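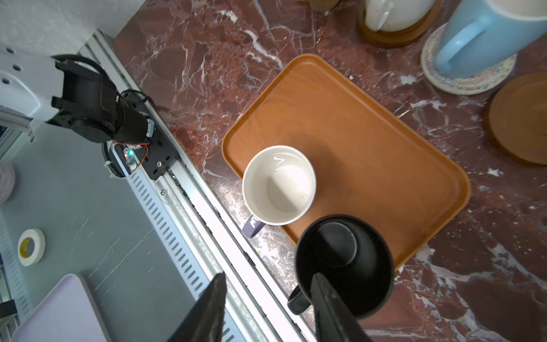
Ros Haldane

Crockery handling, automated

Automated crockery handling is the use of robot arms to move cups, mugs and trays in staff canteens and similar workplaces. The term covers setting out and clearing, but not washing.

Method

A mug is harder to hold than a box. One common grip places one finger of a two-finger gripper inside the mug and the other outside, so that the wall is held between them. Handles and glossy glazes differ from mug to mug, and a site with mixed crockery needs more set-up time than one with a single pattern. Coasters serve as fixed resting places.

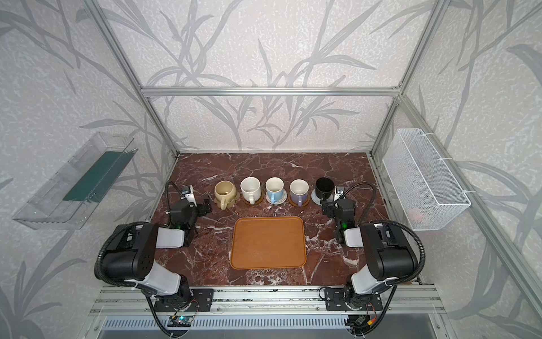
By Ros Haldane | 21 Jan 2021

Two-arm stations

In a two-arm station the arms stand at either side of a shared tray. Each can reach part of the row of mugs – the middle may be served by both, and the control program must then decide which arm gives way.

Effects on staff

At the Granberg works in Beddoe, the canteen handled 505 mugs a shift before the change. Its 4 counter staff kept their posts, but their duties moved towards loading, checking for chips and clearing stoppages. Carrying fell sharply. Complaints concerned the pace of the arms and the loss of talk at the counter. A later agreement limited unbroken time at a station and added paid training.

See also: Canteen work; Gripper; Job redesign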